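Minutes of the March meeting, Madton Family and Relationship Advice Service, held March 19, 2022 in the upstairs room at the Menzies building.

**Minutes of last meeting**

Agreed as a correct record, with one change. Under "Premarital course," the line about refunds should say that couples who cancel before the first evening get the full fee back. It said half.

**Premarital course**

The winter course finished with 23 couples, and 91 percent of feedback forms came back. The money evening was rated highest again. Several forms said the evening on in-laws was too short and that it turned into a talk with no time for the couples to work through the questions. It was agreed to split it over two evenings and drop the film.

One couple asked whether they could attend while living in different states. The meeting was in favor if both can join by video. The course leaders will try this once and report back.

**Advice column**

The column in the Bretora newsletter is now monthly. Letters this quarter were mostly about chores, how often to visit parents, and whether to move for a partner's job. Two letters were held back from print as the writers could have been recognized by neighbors. They were answered by private reply.

There was a long discussion on whether the column should tell people to separate. Some members felt the answers have been too careful and that a reader who writes in three times about the same problem wants a straight reply. Others felt a letter gives one side only. The wording agreed was: the column may say that leaving is a reasonable choice, and will give the phone line number in the same answer.

Unsigned letters will still be accepted.

**Phone line**

The evening line now closes at 9:00. Calls after that go to the recorded message, which still gives the old opening hours – to be re-recorded before the end of the month. The Vitgate booking system lost two callback requests in February. Both callers rang again and were seen. Until the fault is fixed, callbacks are also to be written in the paper book.

**Fees**

The fee for a single counseling session stays at $80. The reduced fee stays at $30. A proposal to ask for proof of income was voted down, as it was last year. 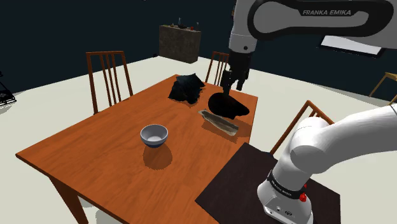
*Wooden table with a bowl and a robot arm*

**Separated parents' group**

Attendance has been uneven. The group asked for an earlier start so that people can get home before school-night bedtimes, and it will move to 5:30 for a trial period. The meeting agreed that new partners may not attend with a member, but may ask for a session of their own.

The handout on the first holiday after a separation needs rewriting. The section on gifts is out of date and repeats itself on the second page.

**Any other business**

The waiting room clock is slow. The side door code changes after this meeting and will be given out by phone – please do not email it.

The library shelf has two copies of the stepfamily workbook missing. Members are asked to check at home.

**Next meeting**

Same room, 7:00 start. Items for the agenda to the office one week before.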